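3.2 바닥 매트 재질과 층간 체감 소음
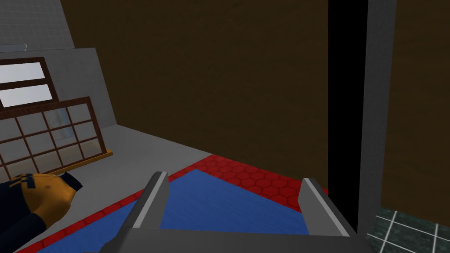

그림 4. 파란색 바닥 매트와 육각형 벌집 무늬의 붉은 테두리(렌더링).

층간소음 민원은 대부분 경량충격음보다 중량충격음 쪽. 그런데 거주자가 직접 손댈 수 있는 건 결국 바닥 마감뿐이다. 본 절에서는 매트 재질에 따른 체감 차이만 다룬다. 슬래브 두께, 천장 구조는 3.4절 참조.

대상은 105세대. 모두 벽식 구조, 준공 9년 이상. 설문은 2월에 실시했고 난방 가동 중이라 창문은 대체로 닫힌 상태였다. 계절 영향은 보정하지 않음(한계점에서 다시 언급). 윗집에 매트를 깔기 전과 깐 뒤, 아랫집 응답자가 같은 문항에 두 번 답하는 방식이다. 응답자에게는 어느 재질이 깔렸는지 알리지 않았다.

비교한 재질은 3종. 직물 표면 매트(Dagdag), 발포 매트(Fukix), 그리고 두 층을 접합한 복합 매트(Climatier). 크기는 거실 기준으로 맞췄으나 가구 배치 때문에 일부 세대는 가장자리를 접어서 깔았다. 접힌 부분이 결과에 준 영향은 따로 분석하지 못했다.

결과부터. 물건 떨어지는 소리, 의자 끄는 소리는 세 재질 모두에서 불편 점수가 내려갔다. 재질 간 차이는 크지 않음. 반면 아이 뛰는 소리는 사정이 다르다. 직물 표면 매트는 사전·사후 차이가 거의 없었고, 발포 매트는 낮 시간대에만 개선이 보였다. 복합 매트는 밤 시간대 점수까지 낮아졌지만 세대 간 편차가 커서 단정하긴 어렵다. 표본을 더 늘려야 할 문제.

자유 서술란에는 의외로 소리 얘기가 아닌 응답이 많았다. 청소가 번거롭다, 문이 매트에 걸린다, 바닥이 늦게 데워진다 등. 특히 난방 관련 불만은 윗집 쪽에서 반복적으로 나왔다. 두꺼운 매트일수록 심했고, 조사 기간 중에 걷어 버린 세대도 있었다. 걷은 세대는 사후 분석에서 제외했다. 소음 저감 성능만 보고 두께를 정하면 실사용 기간이 짧아질 수 있다는 뜻으로 읽힌다.

테두리 마감도 짚어 둔다. 가장자리가 들뜨면 걸려 넘어질 위험이 있고, 들뜬 틈으로 먼지가 들어가 매트가 밀린다. 고령자 세대에서 이 지적이 잦았다. 다만 마감 방식은 설문 설계 단계에서 변수로 넣지 않았기 떄문에 빈도만 기록하고 검정은 하지 않았다.

응답 입력과 정리는 Stotari 설문 도구를 썼다. 문항당 서술은 300자로 제한. 제한에 걸려 잘린 응답은 전화로 보충했으나 몇 건은 연락이 닿지않아 원문 그대로 두었다. 세부 점수표는 부록 B에 싣는다.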